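4. Where the planner and the controller disagree
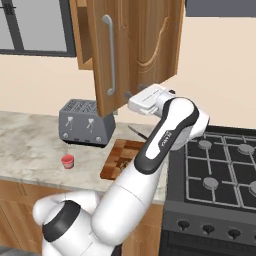

I should admit up front that the door task was supposed to be our easy one. We picked a hinged cabinet door in the simulated kitchen as a warm-up, figured it would take an afternoon, and then spent most of June on it. So this section is longer than the one on pick-and-place, and I think it's the more useful of the two.

Figure 3. The hinged-door task in the Mornex kitchen: a simulated Franka arm with its gripper near the lower corner of the open wall cabinet door.

4.1 Why a door is annoying

A door has one degree of freedom and the arm has 7 joints, so on paper we have joints to spare. The trouble is that the hinge decides where the handle goes, and our estimate of the hinge axis is always a little bit wrong. If the arm tracks the planned arc stiffly, a small axis error turns into a big sideways force at the fingers, and either the grasp slips or the simulator does something ugly with the contacts. If the arm is too soft, it lags behind the plan and the monitor (Section 3.2) decides we've failed and triggers a replan. Then the new plan starts from a lagging pose, and you can guess how the rest goes.

Our first version, which we called Athumani, handled this with one fixed stiffness for the whole motion. Chepkoech Biwott tuned it by hand and got it working nicely for one door. Move the hinge to the other side and it fell apart.

4.2 What we do now

The current version, Valby, keeps the sampling-based planner exactly as it was and changes what gets passed down to the controller. Instead of a joint trajectory with timestamps, the controller gets a path for the gripper plus a stiffness matrix at each waypoint. Stiffness is high along the direction the door should move and low across it. The controller is then free to drift sideways off the path as long as it keeps making progress along it – and progress is what the monitor checks now, not distance from the plan.

We also update the hinge estimate while the door is moving. Every 100 control steps we fit a circle to the recent gripper positions and blend the result with the old axis. Early on the circle fit is terrible (a short arc looks a lot like a straight line!), so we weight it by how far the door has swung. Bakari Mbwambo wanted a proper filter here and I still kind of want one too, but the blend is a few lines of code and it held up well enough that we left it alone.

The leftover joint freedom goes to keeping the elbow clear of the stove and whatever is on the counter. I'd underestimated this part. The forearm ends up low over the cooktop when the gripper reaches for the cabinet, and an elbow that swings freely will clip the grate. We add a null-space term that pushes the elbow away from the nearest collision surface, capped so it can't fight the main task.

4.3 How it went

We ran 2146 episodes with randomized hinge error, door mass and starting pose. Athumani needed at least one replan in 867 of them. I'm not going to lean too hard on that count, as many of those episodes still finished fine, just slowly. What I care about more is the pattern: the replans bunched up in the first part of the swing, right where the axis estimate is at its worst. With Valby that bunching is gone, and the replans we still see mostly come from bad grasps on the handle – a perception problem, and one we pick up again in Section 5.

One caveat. Peninah Makokha noticed that the progress check can be fooled by fingers sliding along the handle, so the gripper moves and the door doesn't. We now compare gripper motion with the door angle, which is easy in simulation and will be a lot less easy on hardware.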